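Slow Hands Teach Better

When we started teaching the arm at Gravis by remote control, I thought the fastest operator would give us the best demonstrations. After 37 sessions I think speed is the wrong thing to reward.

Zip-top bags changed my mind. A hard plastic banana forgives a rushed grip. A bag folds, slides and hides its own opening, and the person at the controls has to stop and look before the next move. Krystyna Nowicki takes 60 seconds over a bag that others finish in half that, and I would keep her recordings first.

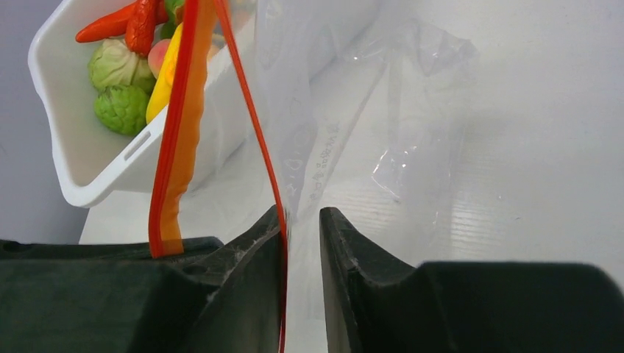

What I would change

Stop paying by the finished run. Pay by the hour, and let operators throw out a bad take without asking. Priit Bite says we would end up with fewer than 2,000 runs by March. He is probably right - I would still take them.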